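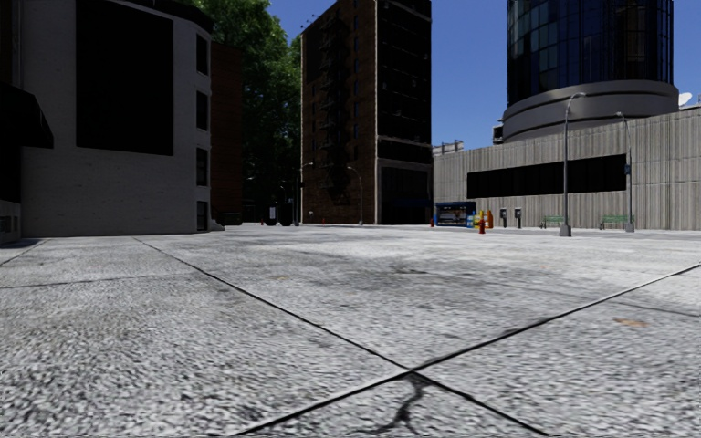

Six weeks of delivery robots at Galitz, and people keep asking how it's going, so here goes (I'm on my lunch break, be nice)

First thing: I don't push a cart anymore! I did that for 7 years. Now I sit upstairs with Joar and we each mind 4 streets on the simulator and send the fixes out

Never knew how many kinds of sidewalk there are. Cracks, seams, front steps, all mine now. Ohemaa calls me the pavement lady
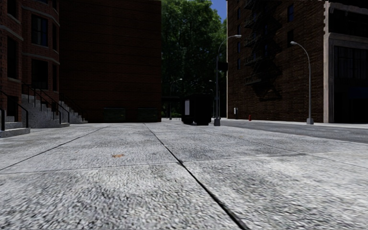
Brick block in the sim, stoops on the left. My whole morning.

Everybody in my crew still has a job, but it's a different one. Hatsue hates the chair and misses her regulars, and I get it. My knees are thrilled, my eyes are not

We also talk way less. With the carts you'd yell across the loading dock all day, now it's headsets and typing

Pay went up a little in training, and they say we'll look at it again in January. I'm holding them to that!!

ok back up to my steps and seams, will answer replies tonight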